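2024-08-14, bench 4, grout absorption

Picked up the hex tile panels again after the break. Aim is still to find out why the sealed joints on the Humphreys job darkened in patches while the field tile stayed even. Veronika Hauser thinks the sealer went on before the grout had cured. I lean toward mix water. Both can be checked on the same set of panels.

Panels A to D are all the same tile and the same cement grout, from one bag of Zeten. A and B mixed at the water ratio on the bag, C and D ten percent over. A and C sealed at 24 hours, B and D at seven days. Sealer is Enano, one coat, wiped back after five minutes. Joint width is 3 mm throughout, set with spacers.

Test is the usual tube, filled to the mark, read at 5, 15, 30 and 60 minutes. Tube is stuck over a joint intersection where three tiles meet, so the putty ring sits mostly on glaze and only the grout takes water. Two intersections per panel, kept well away from the cut tiles. 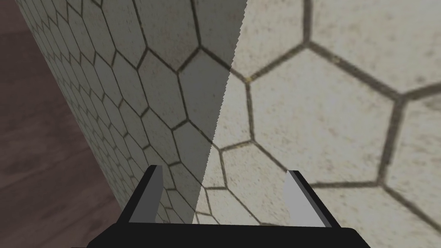
Putty has been the main nuisance. If the ring is too thin it leaks along the joint under the tube and the 5 minute reading is worthless. Threw out one reading on B for this and redid it at a fresh intersection. Rolling the putty thicker and pressing it into the joint first with a fingertip seems to fix it.

60 minute readings, mL, mean of two:
A 1.3
B 0.4
C 2.1
D 0.9

Sealing early costs more than the extra water does, but the extra water is not harmless. C is worst on both counts and is the only panel with visible darkening after drying overnight under the fan. It is blotchy, heaviest where the joints were tooled last. A shows nothing yet.

Logger ran for 3,186 minutes over the cure. Humidity in the cabinet peaked at 43 percent, lower than the site would have been. Need a humid cure before saying anything to Humphreys.

To do:
Repeat A and C with the cabinet set damp.
Weigh the mix water, stop using the jug.
Ask Skorkoron for a second bag from a different batch.
Leave D on the shelf until November and read it again.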